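Sorting and Folding Assistants (casual) – Granotby Clothing Exchange

Posted 2019-04-16

We are looking for four persons to join our sorting room in Granotby. The position is casual, with paid hours in the morning or in the afternoon, and it can suit a student, a parent with children at school, or a retired person who likes to have the hands occupied. Experience in a shop or a laundry is welcome but is not a condition.

The Exchange receives used clothing and household cloth from families in the district, puts it in good order and passes it on at low cost. In September we received 877 pieces, and for the coming winter we prepare ourselves for 1,000 in a month. Our present team is three people, and this is not enough for such a quantity.

What the work is

You will work standing at a table with one other person. Each piece is taken from the pile, looked at on both sides, and placed with its own kind. Caps are a good example of why we ask for patience. They come to us mostly in dark colours, navy, charcoal and grey, and when they lie together it is easy to take two different ones for the same. The brim must be checked along its stitching, the band inside must be turned out and looked at, and the crown must be brought back to its round shape with the hand before the cap goes on a rack.

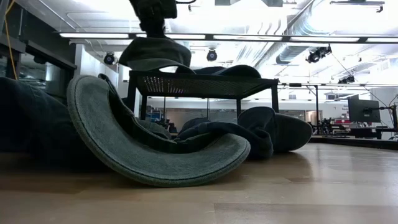 What we ask from you

- You can stand for three hours, with a break in the middle.
- You see the difference between dark blue and black in ordinary indoor light. If you are not sure of this, we can try it together at the interview.
- You can lift a full tub to the height of the table. Heavier things we lift by two.
- You read and write enough English to fill in a tag. Your spelling does not need to be perfect, mine is also not.
- You treat every piece with respect, also the worn ones.

Please note that perfume and hand cream leave marks on light cloth, so we ask to come without them. Long sleeves are okay if they can be rolled up.

Denim and soft cloths

The second part of the work is folding. Denim is heavy and keeps its fold, so it is usually the first thing a new colleague learns. You lay the seams flat, smooth the piece with the forearm and look at the hem, where the edge often begins to fray. A slightly frayed edge is accepted. A hole is not, and the piece goes to Gerach, our neighbour workshop, where they do the mending.

Soft cloths are more difficult than people expect. The fluffy kind, in light blue and other pale colours, does not like to lie straight – it slides, it bunches on one side, and the lower edge falls down where you do not want it. We take it up in the middle, let it hang for a moment, and fold from there. After some days it goes without thinking. A good colleague can fold 300 of them in one shift, but we do not measure this and nobody will stand behind you with a watch.

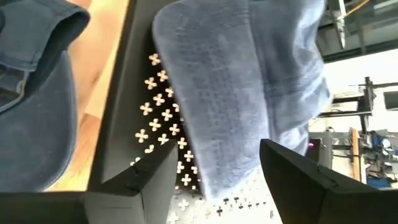 Dede Nyarko says that the cloths were what she feared in her first week, and that now she asks for them, while the denim still makes her arms tired by noon. She will be at the interviews and is glad to answer what you want to know about a normal day.

Hours and payment

Shifts are from 9 to 12 and from 1 to 4. You choose at least two in a week, and you tell us the week before. Payment is by the hour, every second week, to your bank account. The first two shifts are training and they are paid the same as the others. Tea, coffee and fruit are in the kitchen at no cost.

How to apply

Please bring or send a short letter to the Exchange, at the side door on Rendar Street. Half a page is sufficient. Write which shifts are possible for you and from what date you could start. A résumé is not necessary. We answer every letter, also when the answer is no.

Comments (3)

Mireille: Is there parking for bicycles? And can two sisters apply for the same shift?

Granotby Clothing Exchange: Yes to both. The bicycles go in the yard behind the building, please use a lock.

Tobin: I have a pile of winter caps, some with a bent brim. Do you still take them or is it too late in the season?

Related listings

Mending assistant, part-time – Gerach
Driver for morning collections – Abou Jaoude
Call for donations: hangers and racks, 300 wanted

This site uses cookies to remember your settings. By continuing you agree to our cookie policy. Accept | Learn more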